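Prensa del corazón y realeza: informe del grupo 7

Para la asignatura leímos 546 piezas sobre los viajes oficiales de una casa real europea. El corpus, que Fumiko Kudo insistió en numerar a mano, ocupa dos carpetas.
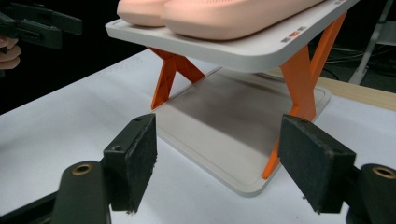 Las dos almohadillas de espuma, con la mesa detrás.

El discurso de la visita apenas se cita. El sombrero, en cambio, merece hasta 2161 palabras – más que el tratado firmado en diciembre.

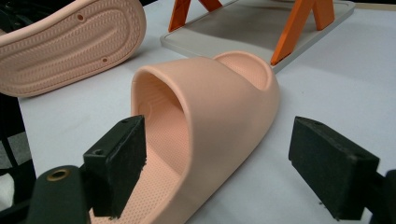 El calzado real genera titulares propios. Un tacón bajo es «cercanía»; uno plano, «rebeldía». Con una chancla de espuma rosa como esta, de tira gruesa y plantilla con hoyitos, calculamos una semana de portadas y un editorial preocupado.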